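Projektbericht »Leihspielzeug in Nunusitz«, Müzeyyen Aydoğan und Ott Paju

Wir wollten wissen, warum die Spielzeugausleihe schrumpft. Von 283 Karten sind 177 aktiv — auf dem Papier.

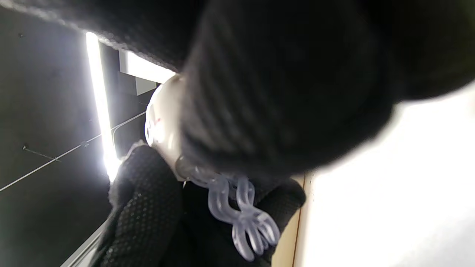 Ausgewertet haben wir 41 Fragebögen, einer davon bemalt.

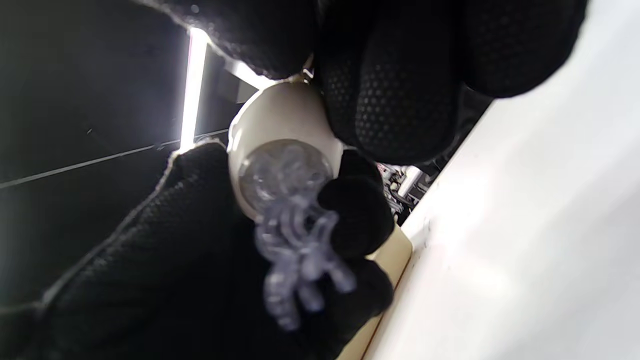 Was hält Familien ab? Die Öffnungszeit, dienstags bis 15 Uhr.

Am beliebtesten sind kleine Figuren.
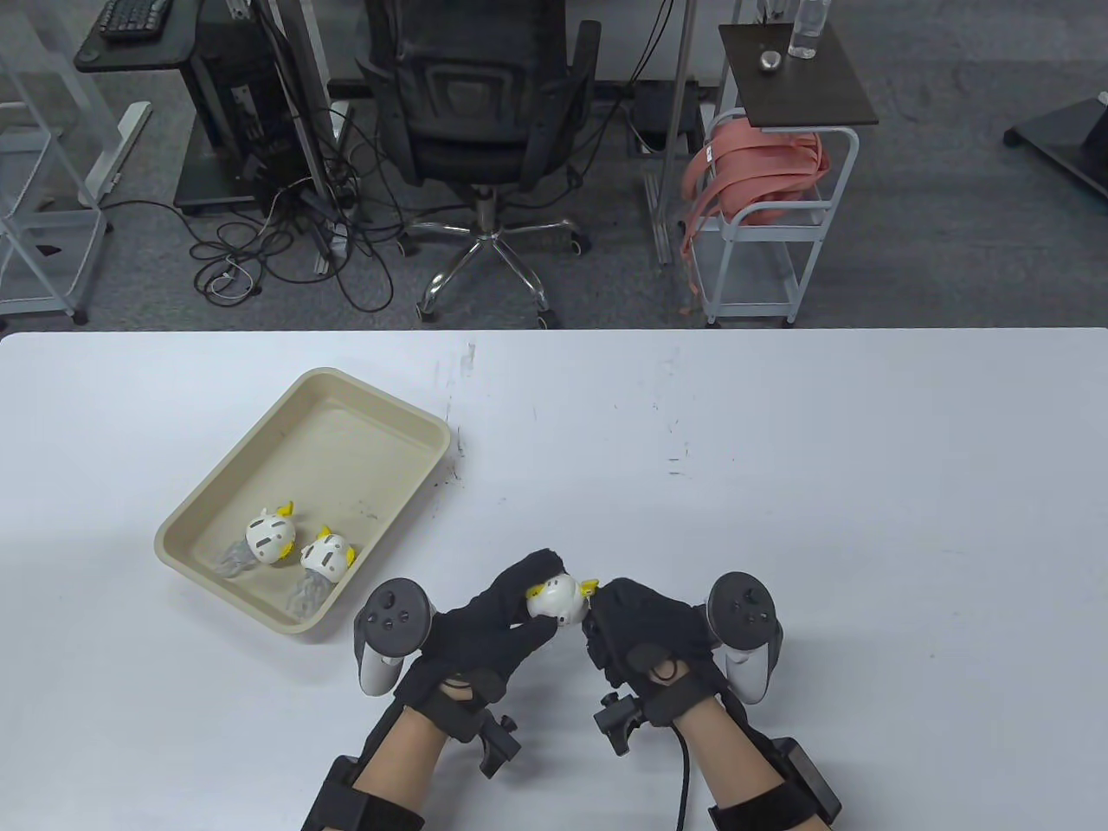
*Abb. 3: Weiße Spielfigur mit gelben Ohren*

Puzzles kommen selten vollständig zurück.

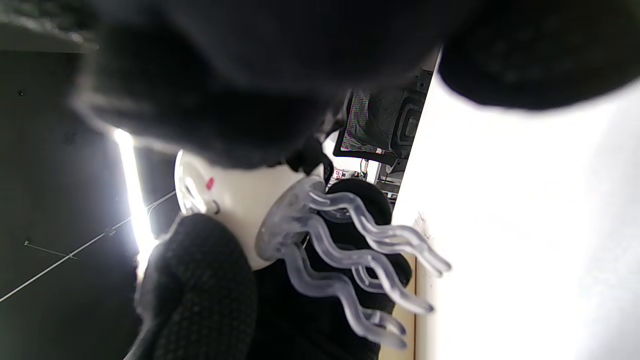
Wie hoch ist die Mahngebühr? Sechs Cent, seit Januar.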